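# Tetonden ferry goes back to its old timetable in October

Well, they listened! After a summer of grumbling on the dock (plenty of it mine), the little passenger ferry between Tetonden and MacAulay is getting its late boat back. The last crossing from the MacAulay side will leave at 9:30 in the evening again, in place of the 7:15 that had so many of us sprinting down the hill with our shopping bags.

I ride it most days, so I've been following this one closely. The early finish came in with the spring schedule, and the ferry office said back then that the evening runs were going out nearly empty. Maybe in February they were! By June I was counting myself lucky to get a spot at the rail, and anyone who wanted dinner in MacAulay had to eat it at five o'clock or find a ride home the long way over the bridge, and that's about 30 miles.

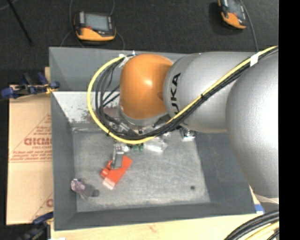 ## What changes, and what it costs

The morning boats stay exactly where they are. The afternoon gap, that annoying stretch after lunch when there's nothing at all, gets filled with one extra run at 2:40. Then there are 2 evening boats, the 7:15 we already have and the 9:30 on top of it.

Fares go up a little, I'm sorry to say. A single is up 30 cents, and the monthly pass stays the same price through the winter. Bikes still ride free, which was my big worry (mine is heavy and I am not hauling it over that bridge in the dark).

The boat itself is still the Asura, the same green tub with the sticky cabin door. She'll be out of the water for a few days before the new timetable starts, to get her hull painted and the heater looked at. The office says a bus will cover the morning crossings while she's up, leaving from the lot behind the Tukomby bakery. Get there early, the lot fills up fast and the bakery line spills right across it.

New timetables are supposed to be up at both landings by the end of the month. The Tetonden one is already posted, taped inside the ticket window and a bit crooked, and I've copied the evening times onto my fridge. If the late boat runs full through the winter, the office says it will stay on for spring too, so please, go have your dinner in MacAulay and take the 9:30 home!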